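Lelent Card Table Set: read me

Lelent is a small collection of pictures of one card table, laid out for poker and put away again. It holds 3740 pictures from 167 layouts. Skodton looks after the files and Yensuk keeps the notes on the objects.

Folders

tables: the pictures, one folder per layout
notes: a plain text list of what was put out
spare: 69 pictures left out of the main count

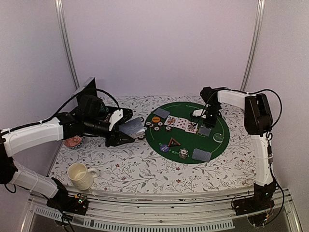 Cards, chips and the round mat on the flowered cloth.

Names used in the notes

"Mat" means the round green poker mat. "Cloth" means the printed tablecloth under it. "Bowl" is the patterned red one. Mugs are listed as "mug" whatever their colour. 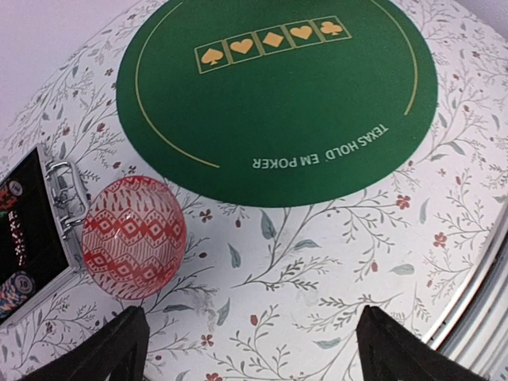 Layout notes are written from the dealer's side, and left and right follow from that. Lettering is no guide to which way up a picture is. The words TEXAS HOLD' EM POKER on the mat can come out upside down, with the row of five card outlines at the far side. Please leave such pictures unturned.

Known gaps

Almost 30 layouts have no notes yet. Wevovau is filling these in.

Last changed December 31, 2024. The next check is in January.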